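Dargate Demonstration Station -- Set-up Guide
Section 4: Preparing the connector demonstration for an open day

This section explains how to prepare the two-arm station before visitors enter the hall. Please read it fully one time before you begin. The preparation takes 43 minutes if the arms are already mounted.

4.1 Before the doors open

1. Wipe the white table and let it dry.
2. Put the tray in the middle of the table, and then the metal frame with the circuit board on the tray.
3. Check that the board sits flat in the frame. If one corner is high, take the board out and place it again.
4. Switch on both arms and wait 90 seconds.
5. Load the program "Drisana" and choose the slow speed.

CAUTION: Do not put your hand between the grippers and the board when the arms have power, also not when they stand still. 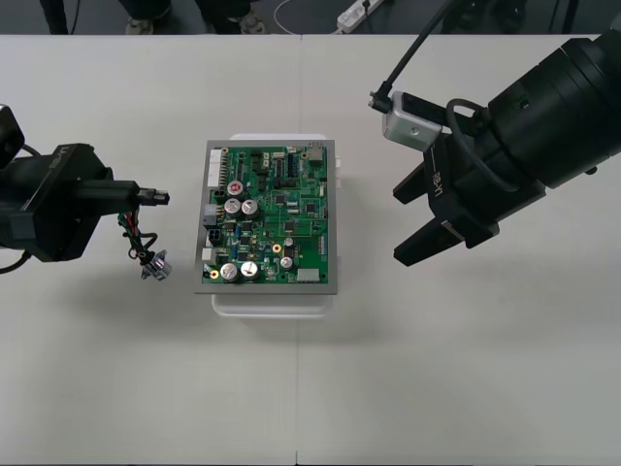 4.2 Giving the harness to the left gripper

6. Open the left gripper from the menu.
7. Hold the connector by its body, never by the wires, with the tip toward the board.
8. Close the gripper at force level 18. A higher level can leave marks on the plastic.
9. Let the wires hang free. They must not lie under the arm.
10. Keep the right gripper open until the program asks for it.

Note: At the Tinberg open day we used level 25 in the first hour, and two connectors had to be replaced. The level in step 8 is the correct one.

4.3 During the demonstration

11. Ask the visitors to stay behind the far edge of the table.
12. Start the cycle. If code 305 is shown, press Stop, open the left gripper and repeat from step 7.
13. Between two groups, look at the connector tip -- a bent pin is easy to miss.

CAUTION: Cables on the floor must be kept away from where people walk.

Related items
Section 3: Mounting the arms
Section 5: Packing the station for transport
Rana harness kit: list of spare parts
Open day checklist (revised in February)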